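Keeping Score Through the Winter

18 Dec 2025

I finally sat down last night and went through my scorebook from this past season, the whole thing, front to back, with a mug of tea going cold next to me. I do this every December. It's my way of getting through the part of the year when there is no baseball on and it gets dark before I've even thought about supper. My family has learned to leave me alone with it for an evening, and I come out the other side in a much better mood.

For anyone new to the blog (hello! there have been a few of you since the post about rain delays), I go to a lot of games at Humby Park, where the Sanley Millers play. It's summer ball, college kids mostly, wood bats, a league small enough that you've probably never heard of it unless you live along one of its bus routes. The park holds 300 if people are friendly about sharing the bleachers. I've had a season pass for years now and it's still $80, and I would pay more than that just for the sound of the place on a warm night.

I keep score by hand, in pencil, at every game I go to. I've been meaning to write about that for ages, and since a couple of you have emailed to ask how I do it and whether it's hard, I thought I'd use the quiet of the off-season to put it all down.

How I got into it

When I was little, the older man who sat in front of us at games had a scorebook on his knee, and I spent more time watching his pencil than I did watching the field. I couldn't read a thing on the page. It was all little diamonds and numbers and marks, and every so often he'd fill one of the diamonds in solid and I knew that meant something good had happened for somebody. I never asked him about it, which I still regret a bit, because he looked like the kind of person who would have been delighted to explain.

Years later I bought a scorebook at Awad Sporting Goods, the one on the corner with the creaky floor, more or less on a whim. I was in there for shoelaces. It was a spiral-bound book with room for 100 games, and I remember thinking that would last me the rest of my life. I'm well into my third one.

The first game I scored was a mess. I lost track in the second inning when a fellow struck out and then ran to first anyway because the catcher had dropped the ball, and I sat there with my pencil in the air, completely stuck, while two more batters came and went. I went home and looked up what I should have written (it's a K, then a note that he reached on the dropped third strike) and felt like I'd been let in on a secret.

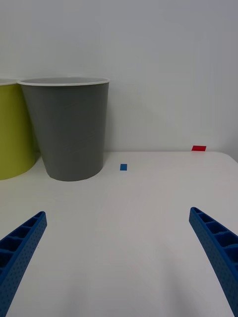 Do you need to know all the rules of baseball before you start keeping score?

You need very little to begin with. If you can follow balls, strikes and outs, and you know the names of the nine positions, you can score most of a game, and you can look up the odd plays when you get home.

The numbers part, for beginners

What puts people off is the numbering, so let me get it out of the way. Every fielder has a number, and it has nothing to do with the one on the back of the shirt. Pitcher is one, catcher is two, first base is three, second base is four, third base is five, shortstop is six, and then the outfield goes left to right from where you're sitting behind home plate: left field seven, center eight, right nine. The only one that feels odd is the shortstop, who you'd expect to be five. I said "short is six" under my breath for an entire summer and I'm sure the people beside me thought I was unwell.

Once you've got those, a play is just the numbers in the order the ball traveled. A grounder to short, thrown to first, is 6-3. The double play everybody loves, short to second to first, is 6-4-3. A fly ball caught in center is F8, or just 8 if you're in a hurry, and I am usually in a hurry because I've been eating something.

A strikeout is a K. If the batter goes down looking at the last strike without swinging, you write the K backward. I have no idea why that pleases me so much, but it does. There's a sort of quiet disapproval in it.

Walks are BB, for base on balls. A hit batter is HBP. Errors are an E with the fielder's number after it, and I'll confess that when it's one of our own boys I write the E rather small.

For hits, I draw along the edges of the little diamond to show how far the runner got, and then carry on around as he moves up. If he comes all the way home, I shade the diamond in. By the end of a good night the page has these dark patches on it and you can see at a glance where the big inning was. A page from a pitchers' duel looks almost bare, and I've come to like those pages just as much.

My favorite page from this year

I was looking for it last night and found it further back than I'd remembered. It was a home game against Gomatham, who had beaten us every single time we'd played them up to then, and whose fans travel well and bring cowbells. (I'm told the cowbells are a tradition. I'm trying to be generous about it.)

We won that one 2 to 1. The whole thing took less time than it takes me to mow the lawn. Our starter was a tall left-hander who'd been wild all through June, walking people, hitting people, throwing one clear over the backstop, and for some reason on this particular night he had everything. The page is full of Ks, a good number of them backward. I'd pressed so hard on the last one that it went through to the next sheet, so the opener of the following series has a ghost K sitting in the corner of it.

There's also a grease spot on that page from a pretzel, and a note in the margin that just says "MOON," underlined. I do remember the moon. It came up behind the scoreboard in the seventh, enormous and orange, and the center fielder turned right around to look at it between batters. None of that is in the box score they put up online. The box score will give you the hits and the errors and who got the win, and it's all correct, I've checked it against mine. But I can look at my own page and tell you it was buggy in the fourth because my handwriting gets terrible when I'm swatting.

What I use

A couple of you asked about supplies, so here you go, though it really couldn't be simpler. Pencil, always, because you will make mistakes and so will the official scorer, who has been known to change a hit to an error two innings after the fact. I like a soft one. I carry a spare, plus a little sharpener with a lid on it so the shavings don't end up in my neighbor's nachos. A decent eraser makes all the difference; the ones on the end of the pencil are useless by July.

The book itself can be anything. If you don't want to spend money before you know whether you'll enjoy it, print a sheet off the internet and clip it to something stiff. My sister-in-law does hers on the back of the free program and has never owned a proper book at all, and her pages are neater than mine.

I did try scoring on my phone for a few games. It was fine! It was very clever, really, and it did all the sums for me. But I kept getting messages, and the sun was on the screen, and when the game was over there wasn't anything to close and put in my bag. I went back to paper the same week. 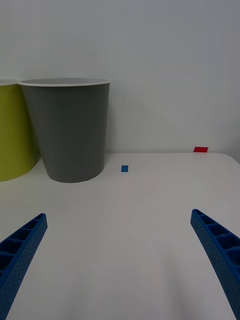 Things I still get wrong

Pinch runners. Every time. I know that you're supposed to mark the line where the new fellow comes in and write his name underneath the one he replaced, and I do, but then I forget which of them is due up, and there's a good half inning where I'm scoring a game that isn't the one being played in front of me.

Rundowns are hard too, when a runner gets caught between bases and everyone on the infield seems to touch the ball. I had one this summer that I wrote down as 1-3-6-3-4-1 and I would not swear to it in court. The woman on my left had it one throw shorter. We compared notes and agreed to disagree, and she gave me half a licorice rope.

And I talk too much. That's the real trouble. Somebody sits down nearby who I haven't seen since last year, and I turn my head to hear about their new knee, and there's a crack of the bat and a roar and I've missed it. I've a mark for that, a little squiggle I borrowed from a radio announcer's habit of writing "WW" for "wasn't watching." There are more squiggles in this year's book than in any of the others, so I suppose I had a sociable season.

Until April

The pass renewal forms usually go out in April, and the schedule comes not long after, and I'll put both up here the minute I have them. If any of you are near Sanley next summer and want to learn, come and find me on the third-base side, a few rows up, where the shade gets to first. I always have the spare pencil. Leave me a comment if you score your games some other way, too, especially if you've got a good method for pinch runners, and let me know whether you shade your diamonds in or just put a dot. I've seen it done with a dot and it looked very tidy.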